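Ticket 1373
Open day demo: right glove drops tracking during board task
Status: Resolved
Opened by: Kerttu Rantala
Assigned to: Chang-ho Yeo
Date: October 22, 2024

Reported
Visitor demo, station 4. Operator works at the table with both gloves on, robot model on the wall screen follows. Right hand on screen freezes, then jumps. Left hand fine. Niltix log shows error 304 on the right channel only.

Checked
1. Restarted Niltix with the gloves still on. Error back within a minute.
2. Swapped USB ports on the tower. No change.
3. Moved the right tracker to the spare channel. Error 304 followed the tracker, so the receiver is not at fault.
4. Reseated the cable at the right forearm module and tightened the strap. Error cleared.
5. Ran the cutting board task with what appears to be a blue-handled tool, both trackers mounted on the backs of the gloves.

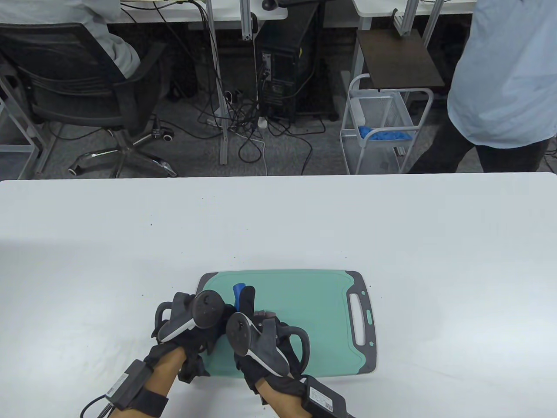 6. Left the log running through the next visitor group. No 304 entries. Latency limit set back to 200 ms, which Clive had raised during the morning slot.

Cause
Connector not fully seated at the right forearm module.

Follow-up
Tuulikki Niskanen to add a connector check to the station setup sheet before the afternoon tour. Spare cable requested from Flarnuner. Reopen this ticket if 304 returns on either channel.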